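Pustport Community Help
Learning and Control > Data Collection

Teleoperated episodes in simulation: which cameras to record, and what to keep

Iraís Bautista
asked in February, last edited 4:40 p.m.
Tags: imitation-learning, simulation, camera-placement, dataset

I am collecting teleoperated episodes in Jadar for a tabletop pick-and-place policy. Arm with seven joints, multi-fingered hand, one long table, one object to grasp per episode and one or two objects that stay put. Recording is done with Arner at the default rate. The operator wears a glove for the fingers and moves the wrist with a tracked handle.

So far I have 137 episodes. The first batch has a single outside camera. A policy trained on that batch reaches the object well and then closes the fingers too early, often while the palm is still above it. From the outside camera the hand covers the object during the last part of the reach, so I assume the policy cannot see what it needs at the moment it matters.

I want to record the rest with more cameras. What I need to know:

How many views are worth rendering? Each one adds to the render time and the episodes are already slow to write.

Should the outside cameras be fixed across all episodes, or moved a little each time?

Is it safe to mix the first batch with the new episodes, or do I start over?

Also, 29 of the episodes contain a failed first grasp followed by a second attempt that works. I have been leaving these out. Is that right?

I have read the Arner manual. It covers how to add a camera and says nothing on where to put one.

pld_44
answered, marked as helpful by 6 people

Taking these in a different order, as the second batch depends on the answer to the mixing question.

You do not have to throw out the first batch, and you do not have to mix it in as it is. If you saved the full simulator state at each step, you can replay the states and render any camera you like afterward. Check the Arner config for the line "state: full". If it says "state: obs" then only the joint readings and the images were kept, and replay will drift as soon as the fingers touch something. Replay the states directly. Do not replay the commands. Contact between a multi-fingered hand and a small object is sensitive enough that the same commands can give a different grasp on another machine, or on the same machine with a different solver step.

If you do have full state, turn off all rendering while the operator works except for what the operator needs to see, and render the training views as a batch job later. That removes the cost question. Write the state log, check that the episode loads, move on to the next one.

On the number of views: one camera on the hand, looking over the palm toward the fingertips, and two outside. The hand camera covers the part of the motion where the fingers close. The outside cameras cover the reach and give the position of the arm with respect to the table. I would not go past two outside cameras until you have measured the gain from the second.

Place the two outside cameras so that they do not share a blind side. Two cameras on the same side of the table at different heights will both lose the object behind the forearm. Run the arm through the whole workspace, step through the result, and note every position where the object is hidden in all views at once. If there is such a position and your objects can be placed there, move a camera.

On the hand camera, check these before you record anything:

Field of view. The tips of the fingers should stay in view when the hand is fully open and when it is fully closed. With a narrow lens the outer fingers leave the picture when they spread, and the policy then has to rely on the joint readings for them.

Near clipping. The default near plane in Jadar is set for room-size scenes. With a camera mounted this close to the palm it can slice through the hand model. The result looks like a hole in a knuckle, and it comes and goes as the fingers move. Lower the near plane for this camera only.

Mounting frame. Attach the camera to the palm link. If it is attached to the last arm link and your hand has any wrist motion of its own, the view will slide against the palm.

Exposure. A dark hand close to the lens and a lighter table behind it is a hard case. If you have auto exposure turned on, the table brightness will change with the pose of the fingers. Turn it off.

Fixed or moved: keep the hand camera fixed on its link. For the outside cameras, jitter the pose once per episode, never within an episode. Start small. If your real setup will have calibrated cameras that stay bolted down, a few degrees is plenty.

Save the intrinsics and the camera-to-base transform with each episode, in the same file. I have inherited sets where the poses were kept in a separate sheet and one row was missing. Every episode after that row had the wrong pose, and it took a week to find.

tmarsh
answered

Just use more cameras. We use six and it works fine. Disk is cheap.

 Comment from Iraís Bautista
 Six outside, or six counting the hand?

 Comment from tmarsh
 six total, two of them on the hand. we don't use all of them for training though

orrin_k
answered, edited twice

I agree with most of the first answer and would add some points on the failed grasps, which it skipped.

Keep the 29. A policy trained only on clean episodes has never been shown what to do when the object has slipped or been nudged away from the palm, and in closed loop it will end up there. Your operator recovering from a miss is the only data you have for that situation.

The problem is the part before the recovery. If you train on the whole episode, you are also teaching the miss. So label the segments. In Arner you can put a marker on the timeline during recording with the foot switch, or later in the review tool. I use two markers: one where the bad closure starts, one where the hand has opened again and the operator begins the correction. Train on everything outside the two markers. If you use history as input, leave the marked part in as context and mask its loss.

Do the labeling yourself or have the operator do it the same day. Labels made weeks later by a third person disagree with each other on where the bad closure starts.

Two more things about what goes into the scene.

Keep the objects that stay put. It is tempting to clear the table for the first experiments. The policy then learns that anything that differs from the table surface is the target, and the first time you set a plate down it reaches for the plate. Vary which static objects are present and where they lie, and do it from the start.

Keep the background as well. A furnished room model costs render time, so people swap it for a plain gray box, and then the outside views contain almost nothing except arm and table. I went back to a full room after one round of this. For the hand camera it makes less difference, as most of what it sees is hand and tabletop.

We have a Jadar room at Wallin with three views of the kind discussed above: palm, high over the table, and low from the side of the base. The high view reads plate position well. The low one gives the height of the hand over the table edge, which the high one cannot. Palm first, then high, then low. 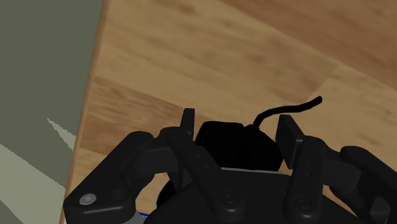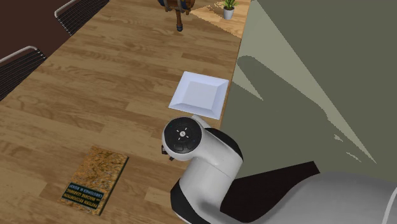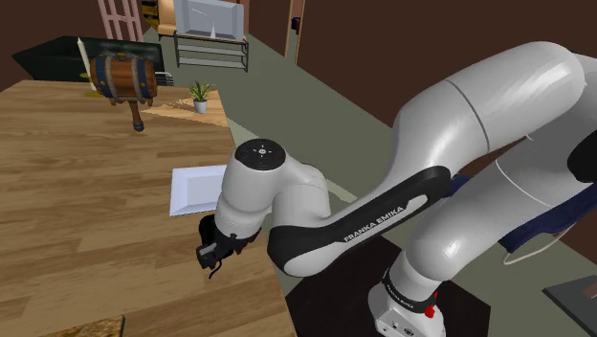 Trygve Dahlgren
replied, 9:15 p.m.

One caution on rendering everything afterward from saved states. The operator and the policy should have access to similar information. If the operator works from a free camera that can be orbited at will, the episodes will contain moves that are sensible given that view and look arbitrary given the three recorded ones. I had a set where the operator always came in from the left to avoid a fixed object that none of the training cameras could see at that point. The policy copied the detour on some resets and dropped it on others.

So render the training views live at low resolution and show those to the operator, with no free camera. Collection gets slower and the operator will complain about depth. Let them complain for a few sessions. If they still cannot close the hand reliably from those views, the camera placement is wrong, and you have learned that before recording the rest of the set. Batch rendering at full resolution can still be done from the states afterward.

On the early closure in the original post, I would also check the time offset between the glove and the wrist handle. If the glove stream arrives ahead of the handle stream, the fingers close early in the data itself, and an extra view will not fix that. Plot fingertip distance to the object against the closure signal for ten or so episodes.

 Comment from Iraís Bautista
 State was set to full, so the first batch can be rendered again. The glove is ahead of the handle by several steps. I will correct the offset, retrain on the old single view, and post the result before I add the hand camera.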